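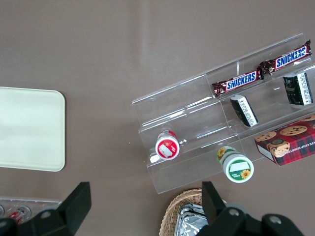

Counter displays in small food shops have been given far less thought by researchers than the long aisles of the supermarket, and we think this is a pity, as a good deal of everyday choosing goes on there. A person who comes in for a loaf and stands waiting to pay has a few idle moments, and in those moments the eye wanders. Zelenák, in her early work on village bakeries, called this "the leaning time", a name we have grown fond of and will use here. What the eye meets in the leaning time depends a great deal on height. A flat tray shows its goods all at one level, while a clear stepped stand, such as the one with three shelves and thin see-through partitions in Figure 3, lifts each row a little above the one in front. Both kinds were in daily use in the shops we visited, very often side by side, and the shopkeepers had firm opinions on which goods belonged on which.

Our visits took in 26 shops in and near Dancombe and Drutlow, most of them run by one family or by a pair of business partners. We spoke to 186 customers as they left, and kept a note of 494 purchases made at the counter itself, leaving out anything picked up elsewhere in the shop. We had hoped to speak to rather more people in Drutlow, but May was wet that year and customers were, quite understandably, keen to get home.

The clearest pattern concerned drinks and other small bottled things. Where these stood on a stepped stand, customers could very often tell us afterwards what had been on the top shelf, even when they had bought nothing from it. The lower shelves were remembered less well, and the lowest was confused with whatever lay on the counter in front. Moen found much the same with jars of preserves, though her stands were taller than ours and she was working with an older group of shoppers.

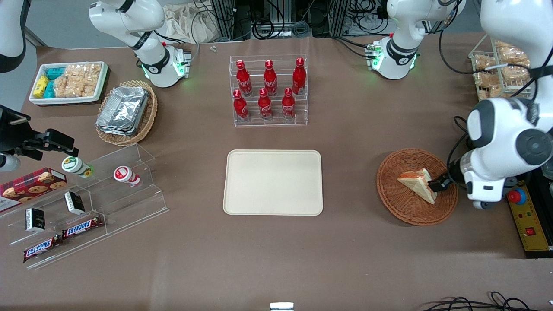 Sandwiches and filled rolls followed a different course altogether. Customers spoke about them in terms of freshness, and freshness, for most of the people we met, had very little to do with height. They talked about whether the bread looked soft, whether the filling could be seen, and whether the thing had been set down with some care. Several shopkeepers told us they preferred a basket for this reason, and one at Drutlow went so far as to say that she would sooner sell half as many from a basket than put them on plastic. We should say that her sales did not seem to suffer.

There is also the matter of the gap. Guillot and Kettani have suggested that a counter with some bare space on it is read as a counter where things have been selling, and our own talks with customers lend this some support - though a few took the opposite view and felt they had arrived too late for the good things. Time of day plainly matters here. Before eleven o'clock a bare tray was hardly mentioned, and after two it was the first thing some people brought up. We return to these afternoon visits in the next section, together with the till records that the Dancombe shops were kind enough to lend us.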